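Automotive Fluids, Unit 6: Reading an Engine Oil Additive Label
Handout for the evening maintenance course
Instructor: Abelardo Rengifo

Bring this back in July. We will use it again with the coolant unit.

Starting point

Motor oil off the shelf is already a finished product. It has detergents, dispersants, anti-wear compounds and a viscosity improver blended in, and the blend was tested as a blend. When a bottle of something extra promises to make it better, ask what the oil was missing. Most labels don't say.

Claims we looked at in class

The Prillum bottle says "reduces friction up to 17 percent." Up to is doing all the work in that line. Zero is also up to 17. There is no mention of which test, which oil, what temperature, or whether it was an engine or two pieces of steel rubbed together on a bench. A bench rig with one metal ball pressed against another tells you very little about a cam lobe.

The Drundari treatment says "bonds to metal." Maybe it does. Several of you asked how you would check that at home, and the answer is that you can't. Note also that the directions want a fresh oil change before you pour it in. Any engine sounds a little happier after an oil change, so who gets the credit?

Arkine goes with a testimonial: a pickup owner who drove 200 miles after losing his oil. One truck, one driver, no second truck without the additive. I would want to see the bearings.

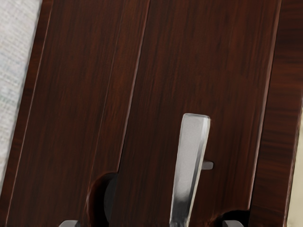 What to look for on the label

A named test method, with the number. "Laboratory proven" is not a method.
A treat rate. How much per quart, and what happens if you overdo it.
What is in it. Chlorinated compounds have a corrosion problem and should make you put the bottle down.
Whether your owner's manual allows it. Many manuals flatly tell you to add nothing. Read yours before you argue with me.

Where additives earn their keep

I am not against all of them. A seal conditioner can slow a small leak on an old engine for a while. A zinc supplement has a case behind it for some flat tappet cams. Those are narrow jobs with a stated purpose, and I trust them more for it.

Homework

Pick one additive you own or have been sold. Copy out every claim on it, word for word, and mark each one as tested, vague, or meaningless. The Inthanon flyer at the back of the packet is fair game if you have nothing in the garage. One page is plenty.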